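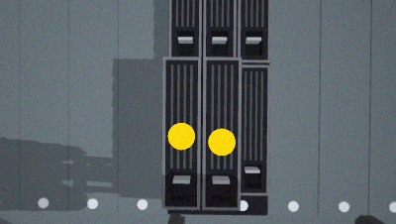
Unit 4: Records, Storage, and the Retention Schedule

Reading for this unit: Birhane, chapters 2 and 3. Bring the Bidham case sheet to the seminar.

A retention schedule lists each type of record an office holds, how long it must be kept, and what happens at the end of that time. It covers paper and digital files alike. A schedule that covers only one of them will leave duplicates behind.

Terms to know:

- **Record series:** a group of files created for the same purpose and kept for the same period.
- **Trigger:** the event that starts the clock, such as the end of a contract.
- **Disposition:** destruction, transfer, or permanent keeping.

Most errors come from the trigger. "Keep seven years" means little until you say seven years from what.

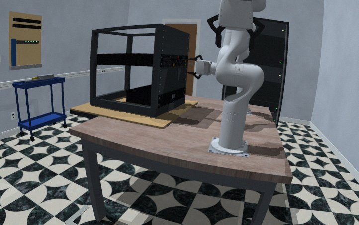
## The Bidham case

Bidham merged with Zeleke in November and took over 3540 boxes. Staff sorted 2256 of them into 27 series. The rest had no labels or had labels that did not match the contents. Read the case sheet and decide which boxes you would open first. Write down the trigger you would use for the personnel files, and say who should sign off on it.

Legal holds override the schedule. If a lawsuit is expected, nothing that bears on it may be destroyed, even if its date has passed.

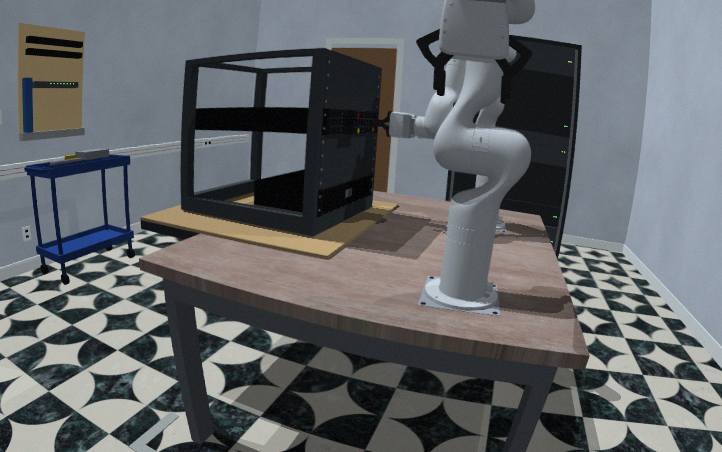 *Liya Gidey, December 13, 2019*

The written assignment is a draft schedule for one department at Bidham, with a cover note of no more than 1000 words. Use the column headings from the Unit 3 handout. Questions about the case sheet go to Natnael Woldegiorgis.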